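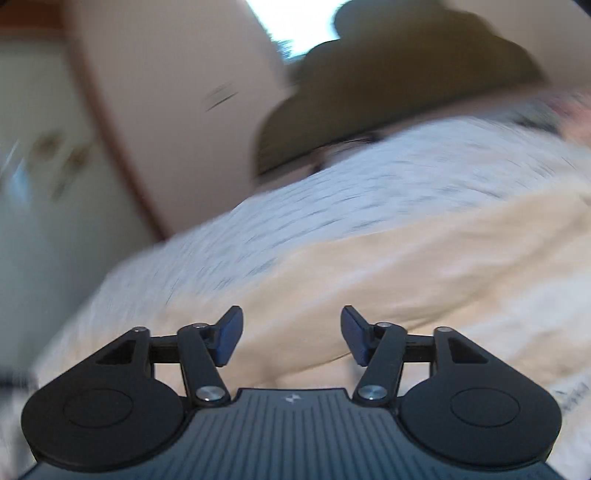 A bed with soft bedding and a large dark olive cushion, near a bright window.

Bed-making is the household task of putting the coverings of a bed back in order after somebody has slept in it. It is usually done in the morning, undone at night, and argued over in between.

Method

The common method has two stages. The lower sheet is pulled flat and tucked under the mattress, and the duvet is then shaken and laid on top. Pillows go at the head. Cushions go wherever there is room, and spend the night on the floor. Older manuals add a blanket and a top sheet with folded corners, a skill now kept up mainly in hospitals, barracks and the homes of people who were once in either.

In The Tidy Room, a household guide of 410 pages, Encarnación Cantero gives nearly a quarter of the text to corners. Her reviewer Benito Vallejo called it "thorough", and did not say whether he had finished it.

The duvet

The spread of the duvet shortened the work a good deal. One covering replaced several, and a single tug from the foot of the bed came to be accepted as making it. Changing the cover is another matter. The Drovdale method, in which cover and duvet are rolled up together and turned out at one end, is named after the town where Begoña Barroso taught it at evening classes. Her pupils were asked to bring their own duvet, and most came by bus.

Wrinkles are tolerated in quilted and stitched covers, where they are hard to tell from the design.

Lettered bedding
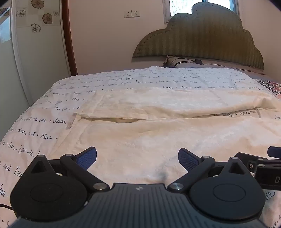

Cream-white duvet with repeated French script in black, including the words "douce nuit".

Covers printed with writing form a small class of their own. The text is generally in a handwritten style and wishes the sleeper well; "douce nuit" is French for "sweet night" or "gentle night". As the phrase is repeated across the cloth, it can be read from most positions in the bed — and from several in which one ought to be asleep.

Opposition

The case against bed-making was put by Grigore Crăciun in a pamphlet printed at Mutville, which held that a bed left open airs better and that the neighbours are not coming upstairs. It sold 857 copies. Eusebio Arrieta answered it the following December at greater length and sold fewer.

See also: Bolster; Counterpane; Hospital corner; Scatter cushion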